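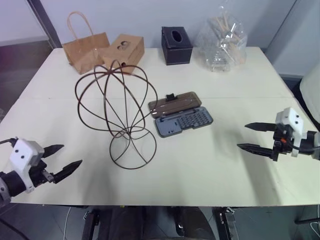

Unit 7: Withheld Information in the Ghost Novel

Reading for this unit: Nyokabi Makori, Murkau, chapters 1 to 14. Solène Riviere, The House at Esalitz, part one only. Students who have already finished Riviere should avoid referring to part two in section discussion.

1. Terms

A narrative withholds information when the narrator, or the character through whom events are seen, has a fact and the reader does not. A narrative delays information when neither the character nor the reader has it yet. The two produce similar effects on a first reading and very different effects on a second. Much of the confusion in last unit's papers came from using one word for both.

Focalization is the matter of who perceives. Narration is the matter of who speaks. In a first-person ghost novel the speaker and the perceiver are usually the same person at two different times: the one who lived through the haunting and the one who is now telling it. The older self knows how the story ends. Any suspense in a retrospective first-person narrative therefore depends on the older self keeping quiet, and the reader agrees to this without being asked.

A gap is a missing fact the reader can identify as missing. A blind spot is a missing fact the reader has no reason to look for. Gaps create suspense. Blind spots create surprise, and they are harder to build because the text must supply enough material to make the later disclosure fair.

2. Murkau, opening chapters

Makori begins after the first death. The drowned surveyor, Calvo, is already buried in Grestton when the narrator arrives, and the first chapter is given over to travel, lodging and the rent on a room above the mill office. The haunting is first mentioned in a subordinate clause on the second page. Note the grammar of that sentence. The main clause is about the stove.

This placement is typical of the whole book. Facts with the most weight are put where a reader's attention is lowest, in the middle of a list or in reply to a question about something else. The landlady's statement that Calvo paid for the room through April is a good case. On a first reading it establishes the price. After chapter 14 it establishes that she was still taking his money.

The narrator, Ilse, is a withholding narrator in the strict sense. She tells us in chapter 3 that she had met Calvo once, "on business," and does not say what the business was. That is a gap: the phrase marks its own omission. The matter of who wrote the letters is a blind spot. They are quoted at length, in full, and the signature is given each time. The reader has no reason to doubt the signature until the handwriting is compared in chapter 14.

Timing of the major disclosures in the assigned chapters:

Chapter 2: the room was Calvo's.
Chapter 5: the sound in the wall is heard by someone other than Ilse.
Chapter 9: the survey maps were altered before his death.
Chapter 14: the letters are not his.

Chapter 5 deserves attention. Up to that point the book permits a psychological reading, in which the sound exists only for the narrator. Once the mill clerk hears it, that reading becomes expensive to maintain. Some critics treat this as a flaw and would prefer the ambiguity held to the end. My own view is that Makori gives up one uncertainty early to buy a better one. The question changes from whether there is a ghost to what the ghost wants corrected.

3. The inventory passage

Ghost novels make heavy use of inventories: the contents of a desk, a trunk, a locked room. An inventory looks like full disclosure. It names things in order, without comment, and the even tone suggests that nothing has been left out. The reader can be shown everything and still not know which item matters.

In Murkau the inventory comes in chapter 6, when Ilse opens Calvo's instrument chest. The passage runs long and has no verbs of feeling in it. 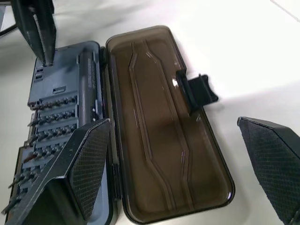 An inventory passage controls attention through similarity. When the items are alike in kind and size, the eye moves along them at one speed and settles on none, so an odd item can be named without being noticed. The chest in chapter 6 works this way, with its pens and dividers listed one after another at the same length. A precision screwdriver kit gives the same effect on a tabletop. With the case open like a book and its translucent lid lying flat, the small metal bits stand in parallel rows, dark in the shaft and gray at the tip, and the first impression is of a set. To find out whether a given bit is the right one, a person has to stop reading the rows as rows. Makori's sentence about the pen with the replaced nib asks for the same change of attention, and most readers do not make it until the letters come back in chapter 14.

Compare the inventory in The House at Esalitz, part one, where the contents of the linen room are given by the housekeeper aloud. Riviere lets another character interrupt twice. Each interruption falls immediately after an item that will matter later. This is the opposite technique, since the pause acts as a marker. A trained reader will pick it up at once, and Riviere appears to count on that: one of the two marked items is a false lead.

4. The House at Esalitz, part one

Riviere uses third-person narration with the focalization restricted to Marthe, a girl of 15 who has been sent to her aunt's house for the winter. Marthe withholds nothing. She is simply badly placed to see. Doors are closed before she reaches them, and adult conversation is reported in pieces.

The effect is delay in the sense defined in section 1. The reader often interprets the pieces faster than Marthe does, and for a stretch of some 33 pages (the fever chapters) the reader is well ahead of her. Suspense in this stretch depends on the distance between what we infer and what she will do without inferring it.

Two points to check in the text:

(a) The tense shift on the last page of the fever chapters. The narration moves from past to present for a single paragraph and then returns. Decide who is perceiving in that paragraph. There is a case for Marthe and a case for the aunt, and the pronouns do not settle it.

(b) The word "cold." Before the fever it is always attached to a place. After the fever it is attached to persons. The change is gradual, and the overlap is worth marking in pencil as you go.

5. Fair play

A disclosure is fair if the text contained, before the disclosure, material from which it could have been worked out. It does not need to be likely that anyone would work it out. By this test the letters in Murkau are fair, because the replaced nib is named and the handwriting is described in chapter 4 as broader in the downstroke than a surveyor's hand usually is. The altered maps in chapter 9 are less clearly fair. The only earlier evidence is the date on the mill lease, and the reader is given the date but not the reason it is wrong.

A narrator may lie outright and the book may still be fair, provided there is some other channel — a document, another speaker, a physical fact — through which the truth has already come in. Ilse does not lie in the assigned chapters. She answers a narrower question than the one she is asked. Find two instances before section.

6. Written exercise

Choose one disclosure from either novel. Identify the earliest sentence that makes it fair. Describe that sentence's position in its paragraph and its grammatical weight, and state what the surrounding sentences are about. Then say whether the missing fact was a gap or a blind spot before it was disclosed. Two pages, double spaced. Plot summary will not be counted toward length.

For next unit, read the rest of Murkau and bring your copy of the chapter 6 passage with the nouns underlined.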